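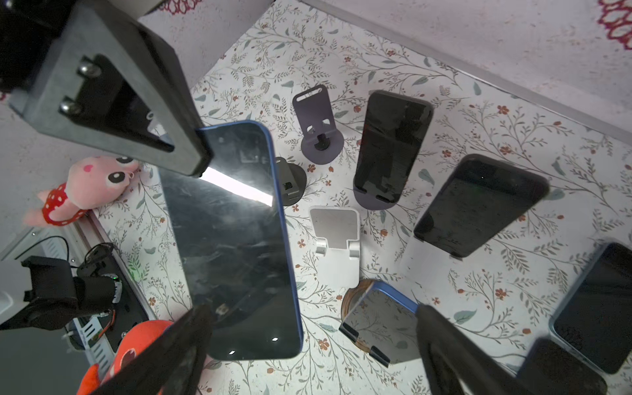 Callum Sowerby wrote under the first part of my story that a telephone has no need of a chair. In Durnumthorpe, he wrote, people put the telephone on the shelf by the door, with the screen down, and it stays there until supper is finished. I thought about his comment the whole evening, and then I wrote the second part.

The aunt had put the flowered cloth on the table because it was the birthday of Busik, her brother, and he was far away. Every cousin who lived abroad would call at the same hour. She did not trust one telephone with so many faces. So she asked the neighbors for theirs, and she bought stands at the market in Utach, for 80 crowns each, and none matched another.

"This one leans back like my husband after soup," she said, and she moved the white stand a little to the middle.

The niece, Aslı, was told to put each telephone in its place. The blue one belonged to Mrs. Sobczak from the second floor and had to be treated with respect. There were 199 messages on it that Mrs. Sobczak had not read, and she did not want anyone to read them before her.

"Who will sit here?" asked Aslı.

"Cousin Marek. He must not be beside his sister. They have not spoken since December."

"Aunt, they will be on different telephones."

"They will be on the same table," said the aunt.

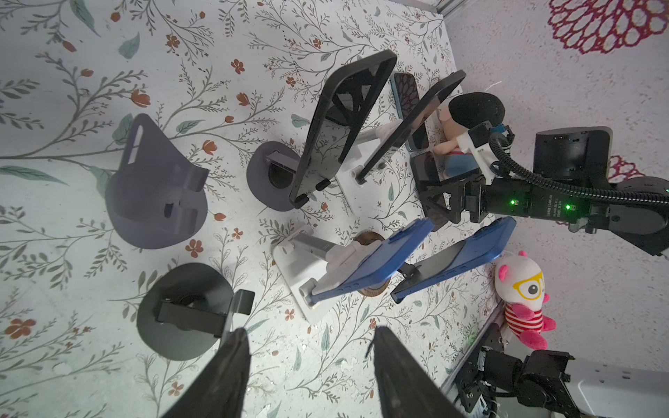 The table for the cousins, with the flowered cloth.

When the hour came, the aunt sat down with her hands on her knees. She had combed her hair twice. The first telephone rang, and it was a man who wanted to sell her a window. She listened to him politely until the end. Then she told him whose birthday it was, and he wished her brother good health.

After that the blue one began to ring, and Aslı went to close the kitchen door.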